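Clovel Household Words, version 2

A word list of everyday household terms for spelling checkers and simple search tools. British spelling is used throughout. Last changed 2020-04-15.

Contents

The list holds plain text files, one per room, with one entry on each line. Each entry gives the word, its plural and a short plain meaning. There are 16 files for rooms and one for things that belong nowhere in particular, which makes 17.

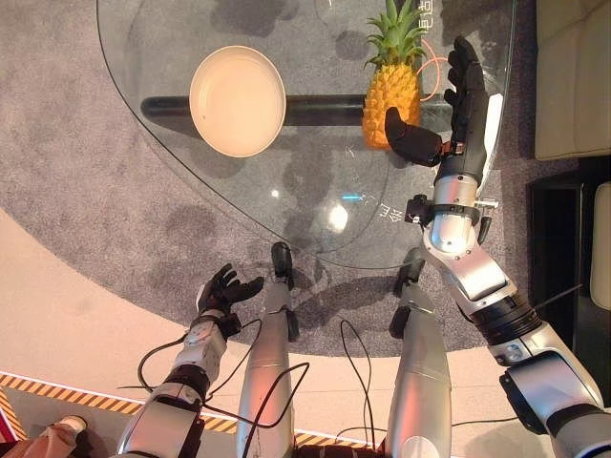

Entries are kept in the singular, and the plural is given even when it is regular. Words for food are included only if the thing is often left out in a room, so "pineapple" is in, with a note that it may stand on a table next to a plate. "Glass" has two entries, one for the material, as in a clear table top, and one for the drinking vessel. Compound words are split where the Temach spelling guide splits them.

Known gaps

Garden tools are thin. The file for the loft has only 38 entries and needs more work. Regional words from the Sisance survey were left out of this version, as their meanings had not been checked.
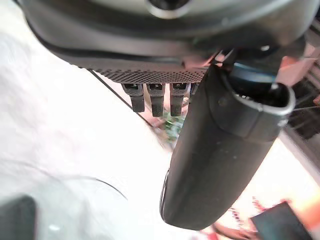 Ghoneim Language Resources Team

Format

Files are UTF-8 with a tab between fields. Lines that start with a hash are comments and should be skipped. Sorting ignores capitals and hyphens.

Changes

Version 2 adds plurals and removes double entries found in November. The kitchen file was split from the pantry file.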